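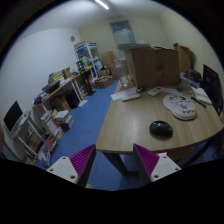

Rodel Javier wants it understood that the catalyst works. He has watched it work, he told me, on three separate benches, and he is tired of being asked whether it does.

Fine. The question is what "works" means once the thing leaves the bench, and on that point the people behind the Direnora project get a lot less talkative.

Direnora, for anyone who missed the announcements, is an effort to make ammonia without the heat and pressure that industry has relied on for more than a century. The standard method combines nitrogen from the air with hydrogen, usually made from natural gas, and it uses a great deal of energy. Ammonia goes into fertilizer, and fertilizer goes into most of what we eat, so a gentler route would matter. Chemists have been announcing gentler routes for as long as I have been covering chemistry. I keep a folder.

The new entry differs in how the candidate material was found. The team at Nelport, a research campus that rents out computing time along with lab space, began with a software model trained on published results. The model proposed 1011 compounds. A second round of heavier calculations cut the list to 117, and a chemistry group run by Silvia Štefanec set out to make them. Three turned out to be stable enough to test properly. One, a layered nitride the team calls Vunach, produced ammonia at temperatures the press release described as "dramatically lower."

Lower than what? The release didn't say. The paper does, in a supplementary table: 200 degrees Celsius, compared with the much hotter conditions of a commercial plant. That is a real difference. It is also a comparison between a few milligrams of powder in a glass tube and a steel reactor that has to run day and night for years.

The longest test of Vunach in the paper lasted 117 hours, a coincidence of numbers that has already confused at least one newsletter. Output fell steadily through the second half of the run. The authors put this down to traces of water in the feed gas, and they may be right. They did not repeat the run with drier gas. When I asked Štefanec why not, she said the rig was booked.

"It's a fair criticism and we'll answer it," she said. "I would have liked to answer it before the release went out."

Then there is the contamination problem. Ammonia is everywhere. It comes off people's breath, it sticks to tubing, it hides in bottled nitrogen, and it has embarrassed a good many laboratories. Because Vunach itself contains nitrogen, some of the ammonia it gives off could come from the material slowly falling apart. The accepted check is to feed in a heavier form of nitrogen and see whether it shows up in the product. Direnora did this once, and the heavier form did show up. How much of the total it accounted for is harder to say, and the figure that should settle it has error bars wide enough to park in.

Baoshan Cai read the paper at my request and was kinder than I expected. The screening work is careful, Cai said, and the calculations have been posted in full so that others can rerun them. The trouble lies in the step from "this surface binds nitrogen" to "this is a path to cleaner fertilizer," a step the paper takes in its final paragraph with no arithmetic at all.

Fumiko Higuchi, who has tried to reproduce earlier low-temperature results, put the odds of Vunach surviving a year of outside testing at "not zero." She has asked for a sample. As of August 28, 2025, it had not been sent.

Money is moving anyway. Yüksel, an equipment maker, has signed on to build a pilot unit, and its brochure already talks about farm-sized ammonia plants powered by spare wind electricity. I asked what the pilot would cost to run per ton. A spokesperson said those numbers were being finalized. I asked where the hydrogen would come from, and was sent the brochure again.

Žofie Charvát, the project's coordinator, told me a longer run with dried gas is scheduled for September, along with a second heavy-nitrogen test. Both sets of results will be posted, she said, whichever way they come out. I've written that down and put it in the folder.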